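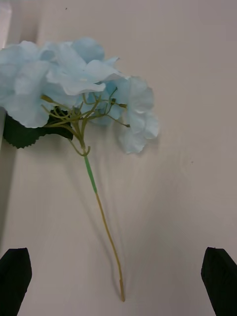
Enda Brennan wrote that he had ordered the same kind of stems in September and wanted to know whether anyone had found a way to get the creases out before a wedding. The full post is below.

How do I get shipping creases out of fabric flowers?

My sister is getting married and I said I would do the table flowers. We went with artificial hydrangeas in a very light blue. They came packed flat in a box of 72 and most of the heads are squashed on one side. Some petals have a hard fold line straight across them. I tried leaving a few in a vase overnight and they look the same. I have an iron and a hair dryer. I don't own a steamer but would buy one if it's worth it. The label only says "polyester, wipe clean." Also, is there any way to make the stems stand up straight in a wide jar? They all fall to the outside.

Štěpánka Vrabec

Don't use the iron. Polyester goes shiny and then it melts, and you can't fix either one.

Steam works. A kettle will do if you only have a few, but for 72 I would get a handheld steamer. Mine is a Hendinex, but any small one is fine. What I do:

Hold the flower upside down by the stem and steam it from a hand's width away. Keep your fingers out of the steam, it burns fast. Move it the whole time. Ten seconds or so is plenty for one head. Then put the steamer down and open the petals with your fingers while they are still warm, starting with the ones in the middle. For a hard fold, pinch the petal on both sides of the line and pull gently until it cools.

Test one first. On cheap stems the petals are held on with hot glue, and if you steam too close the glue lets go and the cluster slides down the stem. If that happens, push it back up, let it cool, and add a dot of glue underneath.

Stand them up to cool with space between the heads. I stick mine in a block of foam. If you put them back in the box they will crease again the same evening, so do this where they can stay out until the wedding.

For the jars, make a grid across the top with clear tape, three strips one way and three the other, and put one stem in each square. You can also bend the last inch of wire into a hook so it grips the bottom. If the jar is clear glass, the tape is better because you don't see it once the heads are in.

skitum_307

Hair dryer worked for me, medium heat, no steamer needed. Took forever though. I did 60 stems and it was most of an afternoon.

Griltitov

Check the seller's return policy first. I had a box from Daly Craft Supply that was crushed worse than that and they sent a new one without asking for the old one back.

If you keep them, fluff first and arrange second. I did it the other way around and had to take every jar apart. Also cut the stems with wire cutters. Kitchen scissors won't go through and you will ruin the scissors.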